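Ticket: Microwave in second floor kitchen, lamp stays on and plate does not turn
Building: Lakley
Opened by: Doina Tomić
Assigned to: Rok Berisha
Status: Resolved

Doina Tomić wrote:

Hello. I would like to report a problem with the white microwave in the second floor kitchen. Since this morning the food comes out hot on one side and cold in the middle. I looked through the window during heating and the glass plate was not turning. It moved a little at the start, then it stopped, and there was a knocking sound from under it.

There is also a second thing. After the heating is finished, the lamp inside stays on for a long time, also with the door closed. I am not sure if this is the same fault or a different one.

I did not try to repair anything. I put a note on the door so that people know.

Rok Berisha wrote:

Thank you, Doina. Please do three small things before I come up:

1. Take out the glass plate and the ring with the small wheels under it. Wash both with warm water and soap, and dry them well.
2. Wipe the floor of the microwave where the wheels run. Old sauce gets hard there and the wheels cannot pass over it.
3. Put the ring back first, then the plate. The plate must sit down on the piece in the middle. If you can rock it with one finger, it is not in the right place.

Please do not run it empty for a test. Put a cup of water inside.

Doina Tomić wrote:

I did all of this. There was a hard piece of rice under the ring and a brown spot that needed some scrubbing. The knocking is gone. The plate turns now, but with a big dish it still stops. With a cup it goes around without a problem.

The dish I used is the square glass one from the shared cupboard. Maybe this is important.

Rok Berisha wrote:

It is important. I measured inside: the plate is 275 mm across. The square dish is too long from corner to corner, so the corners push against the wall and the plate cannot turn. Please use round dishes, or a square one which does not reach over the rim of the plate. I moved the big dish to the oven shelf.

About the lamp, I need to know more. Does it go off after some time, or never?

Peiyu Tang wrote:

I can add something, I use this microwave every day at lunch. The lamp goes off by itself after some minutes if you close the door and do not touch any button. If you press a time button by mistake, it stays on longer. I think people press while they are closing the door -- the panel is very near to where you put your hand.

The labels are in Chinese, so maybe others do not know what they press. The three marks under the display are for 10, 1 and 5, and the small characters after them say if it is seconds or minutes. I can write a small card in English for the wall.

Rok Berisha wrote:

Peiyu, yes please, a card would be very good. I checked the lamp with a clock and it is as you say. I do not find a fault in the door switch: the heating stops at once when the door is opened, I tried it many times with a cup of water.

I also moved the microwave a little away from the wall, so that the side has air. Somebody pushed it back after the cleaning.
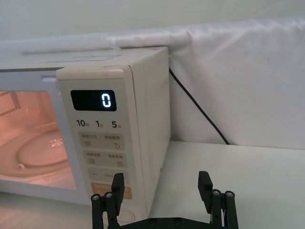 Marin Georgiev asked: Can we plug the new kettle into the same extension as the microwave?

Rok Berisha answered: Please use the wall socket next to the sink for the kettle. The microwave should have its own socket, and I have taken the extension away. Two strong appliances on one cheap extension make it warm, and I do not want this in a kitchen.

Doina Tomić wrote:

I heated soup and a round plate of pasta today. Both were warm in the middle and the plate turned until the end. I took my note off the door. The card from Peiyu is on the wall now and it is easy to read.

One question more -- the smell of fish from last week is still there a little. Is there something better than leaving the door open?

Rok Berisha wrote:

Put a bowl of water with some slices of lemon inside, heat it for 2 minutes, and leave the door closed for a while after. Then wipe the walls and the inner side of the door with a soft cloth. Please be careful with the bowl, it will be hot. Do not use the rough side of the sponge.

I am closing the ticket. If the plate stops again with a small dish, please write here and I will open it again.

Closed 2025-10-18 by Rok Berisha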